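회사 소개

히마노(Himano)는 극영화 필름의 디지털 복원과 상영용 마스터 제작을 수행하는 회사입니다. 주로 다루는 자료는 16mm 및 35mm 장편 극영화이며, 공포영화와 스릴러 등 장르영화의 비중이 높습니다. 의뢰인은 제작사, 판권 보유사, 영화제, 개인 수집가로 나뉩니다.

본사와 작업실은 브린소프(Brinthorpe)에 있습니다. 전용면적은 322제곱미터이고 필름 검수실, 스캔실, 색보정실, 음향실, 저온 보관고로 구분되어 있습니다. 한국어 업무는 본사 내 한국어 담당 부서에서 접수합니다.

연혁

히마노는 프로드로모스 차네토스(Prodromos Tzanetos)가 설립했습니다. 차네토스는 영사기사로 일하다가 필름 검수와 보수로 업무를 옮겼고, 초기에는 상영용 프린트의 이음매 보수와 퍼포레이션 수리만 수주했습니다. 당시 작업대 한 대와 수동 리와인더로 업무를 시작했으며, 그 작업대는 현재도 검수실에서 사용합니다.

이후 스베인비외른손(Sveinbjörnsson) 컬렉션의 검수를 맡으면서 업무 범위가 스캔과 복원으로 확대되었습니다. 이 컬렉션은 한 개인이 모은 장르영화 프린트로, 전체 2064릴입니다. 목록이 없는 상태로 인수되어 릴 단위의 식별부터 진행했습니다. 리더에 적힌 제목과 실제 내용이 다른 릴이 많았고, 서로 다른 판본의 릴이 한 작품으로 묶여 있는 경우도 있었습니다. 현재까지 이 컬렉션에서 복원을 마친 장편은 105편입니다.

업무 범위

1. 필름 검수
입고된 모든 릴은 수작업으로 검수합니다. 기록 항목은 수축률, 산성도, 퍼포레이션 손상, 이음매 위치, 긁힘의 방향과 깊이, 퇴색 정도입니다. 수축률이 기준을 넘는 릴은 스프로킷 구동 장비에 걸지 않습니다. 초산 냄새가 확인된 릴은 다른 릴과 분리하여 별도 칸에 둡니다.

2. 세척과 보수
건식 세척을 먼저 하고 필요한 구간에만 습식 세척을 적용합니다. 이전에 테이프로 붙인 이음매는 접착제를 제거한 뒤 다시 붙입니다. 원본에서 잘라낸 조각은 폐기하지 않고 릴 번호와 프레임 위치를 적어 의뢰인에게 함께 반환합니다.

3. 스캔
네거티브가 있으면 네거티브를, 없으면 마스터 포지티브를, 둘 다 없으면 상태가 가장 좋은 상영용 프린트를 사용합니다. 한 작품에 여러 소스를 섞을 경우 교체 지점을 프레임 단위로 기록하여 납품 문서에 첨부합니다. 스캔 원본은 보정 없이 로그 상태로 저장합니다.

4. 화면 복원
먼지와 긁힘 제거는 자동 처리 후 작업자가 전 구간을 확인합니다. 자동 처리는 빗줄기, 불꽃, 안개처럼 작고 불규칙한 움직임을 손상으로 오인하는 경향이 있습니다. 공포영화에는 이런 장면이 많으므로 해당 구간은 자동 처리를 끄고 수작업으로 진행합니다. 입자 제거는 기본 작업에 포함하지 않습니다.

5. 색보정
기준 프린트가 있으면 이를 영사하여 비교합니다. 기준 프린트가 없으면 촬영 당시의 현상 기록, 타이밍 카드, 같은 촬영감독의 다른 작품을 참고합니다. 야간 장면의 밝기는 특히 주의가 필요합니다. 낮에 촬영하고 현상 단계에서 어둡게 만든 장면을 네거티브 그대로 옮기면 대낮처럼 보이며, 반대로 지나치게 어둡게 보정하면 원래 보여야 할 배우의 표정이나 배경의 형체가 사라집니다.

6. 음향 복원
광학 사운드트랙은 화면과 별도로 읽습니다. 클릭음과 험을 제거하되, 정적 구간의 바탕 소음은 완전히 없애지 않습니다. 장르영화에서는 정적의 길이와 질감이 다음 충격음의 크기를 결정하므로 레벨 변경 내역을 모두 기록합니다. 단일 채널로 제작된 작품은 단일 채널로 납품하며, 다채널 변환은 의뢰인이 서면으로 요청한 경우에만 별도 트랙으로 제작합니다.

7. 자막과 마스터
상영용 DCP, 방송용 파일, 보존용 파일을 제작합니다. 한국어 자막은 사내에서 번역과 감수를 나누어 진행하며, 번역자와 감수자는 동일인이 될 수 없습니다. 자막은 화면에 입히지 않고 별도 파일로 납품하는 것을 원칙으로 합니다.

관리 시스템

작업 기록은 자체 개발한 관리 프로그램 무네넌스(Munenance)에 입력합니다. 릴마다 고유 번호가 부여되며 검수 기록, 스캔 설정, 사용 소스, 수정 내역이 이 번호에 연결됩니다. 의뢰인은 계정을 발급받아 자신의 자료에 한하여 진행 단계를 열람할 수 있습니다. 열람 권한에 파일 내려받기는 포함되지 않습니다.

무네넌스는 판본 비교 기능을 포함합니다. 같은 작품의 두 판본을 불러오면 길이가 다른 구간과 순서가 바뀐 구간이 목록으로 표시됩니다. 검열로 삭제된 장면, 수출용으로 추가된 장면, 영사 중 손상으로 빠진 프레임은 서로 다른 기호로 구분합니다. 구분이 불가능한 구간은 미확인으로 남깁니다.

보존 기준

저온 보관고의 온도와 습도는 자동으로 기록되며, 설정 범위를 벗어나면 담당자에게 알림이 전송됩니다. 보관고에서 꺼낸 릴은 완충실에서 온도를 맞춘 뒤 개봉합니다. 작업 종료 후 원본은 의뢰인에게 반환하는 것이 원칙이고, 장기 위탁 보관은 별도 계약에 따릅니다.

디지털 자료는 매체를 달리하여 두 벌을 만들고 그중 한 벌은 외부 보관소에 둡니다. 체크섬 검사는 매년 2월에 실시합니다. 오류가 발견된 파일은 다른 벌에서 복구하고 그 내역을 의뢰인에게 통지합니다. 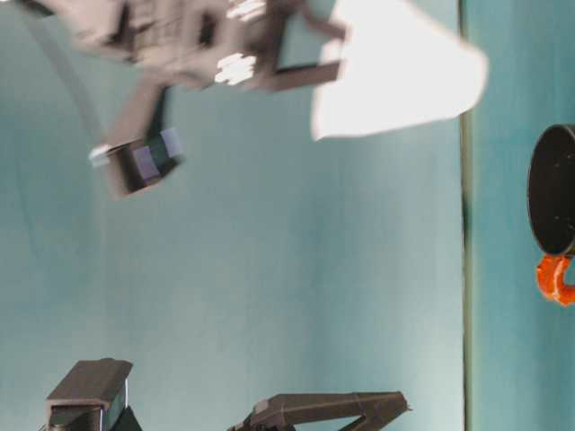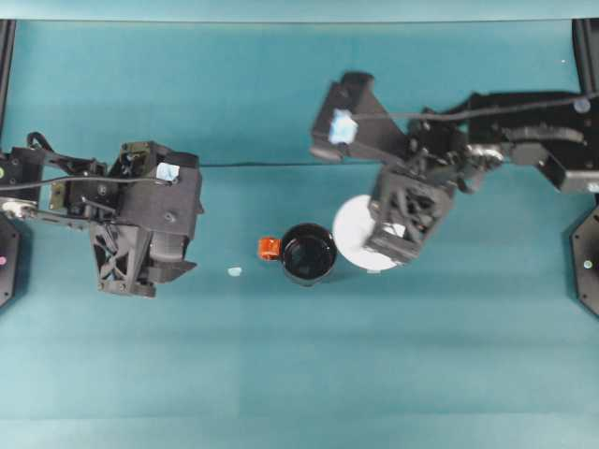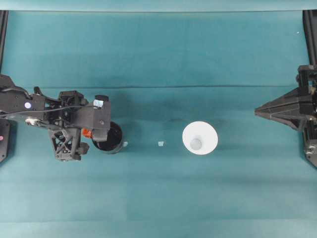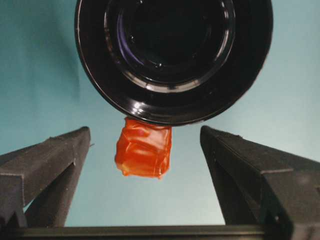
의뢰 절차

의뢰는 전자우편 또는 서면으로 접수합니다. 접수 시 작품명, 제작 연도, 필름 규격, 릴 수, 보유한 소스의 종류, 판권 관계를 적어 주십시오. 판권 관계가 확인되지 않은 작품은 검수까지만 진행합니다.

견적은 검수 결과를 바탕으로 작성합니다. 사진이나 구두 설명만으로는 견적을 내지 않습니다. 검수비는 본 작업 계약을 체결하면 전체 금액에서 공제됩니다.

운송은 의뢰인이 지정한 업체를 이용하거나 당사에 위임할 수 있습니다. 당사가 직접 수거하는 범위는 브린소프에서 700킬로미터 이내이며, 질산염 필름은 거리와 관계없이 수거하지 않습니다. 질산염 여부가 불분명한 릴이 있으면 발송 전에 반드시 문의해 주십시오.

작업물의 크레디트 표기

복원판의 크레디트에는 사용한 소스의 종류와 보유처, 스캔 해상도, 복원 작업 연도를 표기합니다. 유실된 구간을 다른 소스나 정지 화면으로 대체한 경우에도 이를 명시합니다. 의뢰인이 표기 생략을 원하더라도 납품 문서에는 동일한 내용이 남습니다.

개정 안내

본 페이지의 업무 범위와 의뢰 절차는 2019년 7월 11일에 개정되었습니다. 개정 전에 체결한 계약에는 계약 당시의 기준을 적용합니다. 자막 납품 형식과 위탁 보관 요금은 한국어 담당 부서로 문의하시면 별도 문서로 회신합니다.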